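Zosel Bin-Picking Kit for Classrooms and Clubs

Home > Learning > Arms and Cells > Zosel

Made by Brurnulon. Lesson cards and teacher notes by Kianoush Yazdani. Build notes on this page by Joni Salminen, who runs the evening robotics class at the Rautiainen workshop.

Overview

Zosel is a kit for teaching bin picking with an arm you already have. You bring the arm and the gripper. The kit brings the software, the lesson cards, the camera mount, the calibration board and all the small parts that usually eat up the first month of a course. We have run it with two groups so far, one of them complete beginners, and I love it. I wanted this page to say more than the packing slip does, so there are notes from our own benches mixed in with the regular product text.

Bin picking sounds easy until you try it. A person reaches into a tub of junk and comes out with the right thing without thinking. A student writes a program that does the same and spends an evening finding out how many ways there are to miss. That is a great evening, by the way! You get arguments about angles, you get people waving their hands around to show how a wrist should turn, and by the end they are all leaning over the bin.

What comes with the kit

Camera mount with ball joint and locking collar (fits most 1/4 inch threads)
Calibration board, rigid, double sided
Deck of 112 lesson cards in a ring binder
Teacher notes, printed and as a file
Zosel software, club license
Cable ties, reusable, in two lengths
Floor tape for marking the work area
Log sheets, one pad

What you supply

A robot arm with a controller that takes position commands over a network
A gripper
A camera
A bin, tray or tub
A sturdy table and clamps
Things to pick

Size of arm

The software does not care if the arm is small or large, and the cards are written so that either works. Small desktop arms are fine for cards 1 through 60 or so. After that the objects get heavier and the reaches get longer, and a bigger arm is more fun. If you use an industrial arm, somebody who is trained on it has to be in charge of the session, and your site's own safety rules come before anything on the cards. Kianoush put that on the first page of the teacher notes in very large type, and I am putting it here too.

How the lessons run

The deck is split into blocks, and each block ends with a bench task. The first block is all about the camera and has no arm motion in it. Students label objects, move lights, and learn how much trouble a shiny surface can cause. The second block moves the arm above the bin without ever going inside. Only in the third does the gripper go down past the rim, and by then people are so ready for it that you can hear it in the room.

A typical card has a goal, a short bit of reading, a task, and a space for a sketch. The sketches are my favorite part. Card 41 asks the team to draw where they think the gripper will touch the object, then run the pick at slow speed, then draw where it did touch. Thịnh Vũ from our spring group still has his, with the second drawing so far from the first that it ran off the card and onto the back.

Plan on 30 minutes per card in the first two blocks. Later cards can take a whole session, and the ones with soft objects can take two. Don't hurry those.

Choosing objects

The kit ships without objects, and at first I was a little sad about that. Now I think it was the right call. Sending students off to find their own things gets them looking at ordinary items in a new way, and they come back with opinions. The teacher notes suggest a mix:

Something boxy with printing on it
Something soft that changes shape
Something clear
Something with an odd outline
Something the team picks just to annoy the other team

Clear things are the hardest for the camera. An empty plastic bottle on a scuffed metal floor gives you highlights and not much else, and a depth camera may look straight through it. Cloth is hardest for the gripper. A glove lying flat has almost no height to grab, and if there is something on top of it you have to decide which one goes first. Ulla Leinonen made that her whole project in April: she wrote a little routine that asks "what is resting on what?" before it plans anything, and the cards from block five on work very nicely with it. Brurnulon has asked if they can put it in the next set of notes.

Keep liquids out of the bin. If you want a bottle, empty it and rinse it first. Skip glass, blades and anything with a loose battery.

Setting up the bench

Do this part slowly and do it once. Every hour you put in here comes back later.

1. Put the bin where the arm can reach all four inside corners with the wrist pointing down. Check each corner at low speed before you fix anything in place.

2. Clamp the bin. Bar clamps with soft pads are perfect. A bin that slides even a little will ruin your calibration, and you won't notice until the picks start drifting and everybody blames the code.

3. Mark the table with tape so the bin can go back to the same spot if it has to be moved. We like blue painter's tape because it peels off clean.

4. Fix the camera so it looks down into the bin and still sees the rim. Tighten the collar by hand, then a quarter turn more.

5. Run your cables along the arm with slack at every joint. Swing the wrist through its full range and watch the loops. If one pulls tight or drops into the bin, redo it.

6. Run the calibration card. Save the result under the name of the bench and write it on the log sheet.
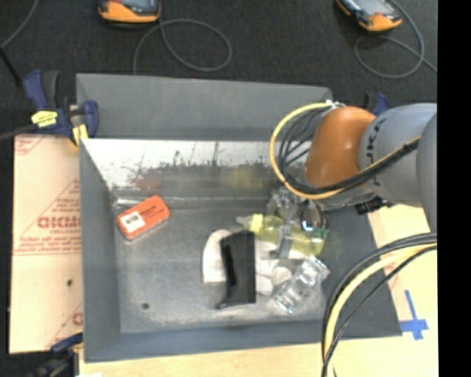 Leave a good hand's width between the bin and whatever else is on the table. Teams tend to pile things up on the side where they stand, and a stray box next to the rim turns into a surprise obstacle the first time the arm takes a wide path. Add it to the collision map if it has to stay.

Przemysław Stępień, who looks after the wiring for our class, would like me to add a word on ties. Put them on either side of a joint and leave the joint itself free to turn. Check them at the start of each session, and don't trust the look of a bundle when the arm is parked. It can sit beautifully at home and pull hard at full reach.

Software notes

Zosel runs on an ordinary laptop with a wired network port. The club license covers every machine in the club, and students can install it at home to work on their plans with the simulated bin. Plans are saved as plain text files, so you can read them, compare them and hand them in like homework.

The screen shows the camera picture, the planned grasp and the path side by side. There is a slow mode that stops before each step and waits for a key press. Beginners should live in slow mode for the first few blocks, and I still use it every time a new object goes in.

A driver for the Ralto controller is included, and that is the one we know best at the workshop. Other controllers need a small bridge script. The notes have a template, and a student with some Python can fill it in over a weekend.

Things we would change

The binder rings are too small for the full deck. Ours popped open on the way to an open house and we sorted cards on the floor for most of the afternoon. Get a bigger binder.

The log sheets have no box for lighting, and lighting matters a lot. We write it in the margin.

Card 77 has a mistake in the sketch (the arrow for the approach direction is flipped). A corrected card is in the downloads.

Club challenge

The last block is a challenge between two teams. Each team loads the bin for the other, then both get the same time on the bench to plan, and the log sheets decide the score. A clean pick counts for more than a fast one. Dropped objects go back in wherever they land. The rules fit on one card and you are welcome to bend them. We let teams trade one object before the start, and the bargaining gets pretty loud!

Common questions

Can I use a suction cup in place of fingers?
Yes, for most cards. The ones with cloth will be frustrating.

Does the bin have to be metal?
Any stiff bin is fine. Matte plastic is kinder to the camera, and bare metal makes the lighting cards much more interesting.

How many students per bench?
Four is comfortable. With more, give each one a job for the session and swap at the break.

Do I need to finish the deck?
No. Blocks one through four make a good short course by themselves.

Downloads

Teacher notes, current edition
Corrected card 77
Bridge script template
Blank log sheet with lighting box (made by our class, free to use)

Ordering

The kit is sold to schools, clubs and workshops. Spare cards, tape and calibration boards can be ordered separately. For questions about using Zosel in a class, write to the learning desk and mention which arm and controller you have, as it saves a round of emails.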